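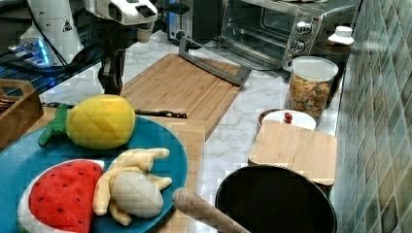 How do I get a council decision looked at again by the scrutiny committee?

Posted by Liviu Barbu, 13 April 2018

I run a small shop on Brustel Street in Comthorpe. Last week the council's cabinet agreed to close the Meklow parking lot and lease the land to a company called Claeys for storage. The first most of us on the street heard of it was the summary on the council website.

The lot is where nearly all of our customers park. The report says there is "adequate alternative provision nearby" but doesn't say where, and I can't find any survey behind it. There was no letter to the businesses and no notice on the lot that I ever saw.

I called the main number and was told the decision "stands unless it is called in." The person on the phone couldn't tell me how that happens or who does it. I have started a petition and have a page and a half of names so far. The petition rules say 500 signatures gets a debate at full council, but the next full council meeting is in May and I'm worried the lease will be signed by then.

Can I ask for a call-in myself? And should I keep going with the petition or drop it?

fennerside

You can't do it yourself. It has to be councilors. Write to all of them and keep writing until one picks it up. I would go to the local paper as well, councils hate that. We had the same thing with a library and they backed down, though that was a few years ago and a different council.

Keep the petition going.

Orla_T

The answer above is right that a resident can't trigger a call-in, but writing to every councilor with the same email is a slow way to go about it. I was a committee clerk at another council, so check the details against your own council's constitution. It should be on the website, usually as one very long document. Look for the part titled "Overview and Scrutiny Procedure Rules."

What you are looking for in those rules is the time limit, the number of members needed, and the grounds they have to give. The time limit matters most. It runs from the day the decision notice is published, which may not be the day of the meeting, and it is normally counted in working days. Where I worked it was five. If your notice went up last week you may have only a day or so left, so do this part before anything else.

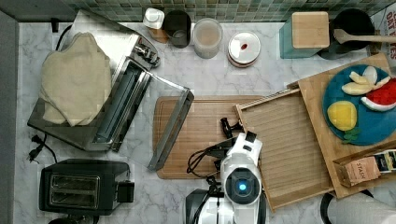 Does a petition stop the clock on a call-in?

The two processes are separate, and handing in a petition has no effect on the call-in deadline. A decision that hasn't been called in by the end of the period can be carried out, however many people have signed.

So don't drop the petition, but don't rely on it either. Its use at this stage is to show councilors that the street cares about this. A page and a half of names from one street is worth attaching to an email.

Who to contact

Start with the chair of the scrutiny committee and your own ward councilors. If your ward has two, write to both, separately. Members of the cabinet can't call in their own decision, so leave them out for now. Then phone the democratic services team and ask for them by name, because the main switchboard often doesn't know what a call-in is. Ask them to confirm the exact day and hour the period ends, and ask for that by email.

They will tell you the procedure. They won't tell you whether your case is a good one, and you shouldn't press them on it.

What to put in the email

Keep it to one page. The committee isn't there to decide if closing the lot is a good idea in general. It looks at how the decision was made, so "this will hurt my shop" is weaker than "the report relies on other parking and doesn't identify any." From what you describe you have these points:

The report says there is other parking but gives no location and no survey.

Businesses on Brustel Street were not consulted, or if they were, the report doesn't say when or how.

The summary was the first notice most of you had. Check the forward plan on this one before you say it. Key decisions are supposed to be listed there in advance, and if the lease was in it you will look careless for claiming it wasn't.

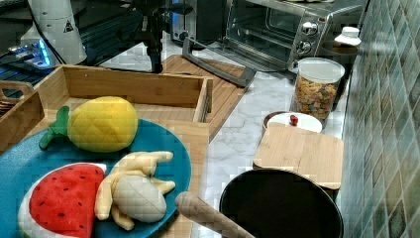
I would also ask whether the lease counts as a key decision at all under your council's rules, as that affects how much notice they had to give. Some councils set it by money and some by how many wards are affected. The definition will be near the front of the same constitution document. If the financial terms with Claeys were in a confidential annex you won't be able to see them, but the councilors on the committee normally can. Ask your ward members to read it.

Be careful with the paper. A short factual story is fine. I have seen councilors who were ready to sign a call-in change their minds after being quoted as having promised to. 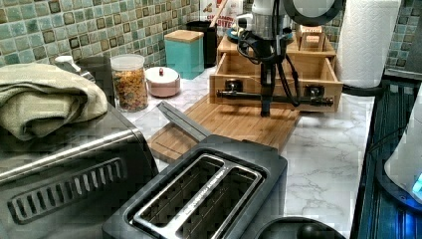

If it is called in

The lease can't go ahead until scrutiny has met. You can usually ask to speak, and you will get three minutes if you are lucky. Register with democratic services as soon as the agenda is published. The committee can let the decision stand or send it back to cabinet with its reasons. It can't cancel it, and cabinet is free to make the same decision again.

If it isn't called in

Go for the 500 signatures and the debate in May, and meanwhile ask in writing whether the lease has been signed. An agreement in principle often takes weeks to become a signed lease.

Liviu Barbu

Thank you both. I found the rules. It is five working days here as well, and the notice went up on the Wednesday, so there was less time than I thought. It needs three councilors who are not in the cabinet. Both of my ward members have said they will sign, and the scrutiny chair's office is calling me back.

The lease was in the forward plan, but listed as "Land at Meklow, disposal options" with no mention of parking, so I have worded that part carefully.

We collected another 12 names on the street this morning.

Orla_T

That title is worth mentioning in your email. Quote it exactly as it appears, with the date it was first listed. Make sure the third councilor signs the form itself and doesn't just send a message of support, as some councils will reject it otherwise.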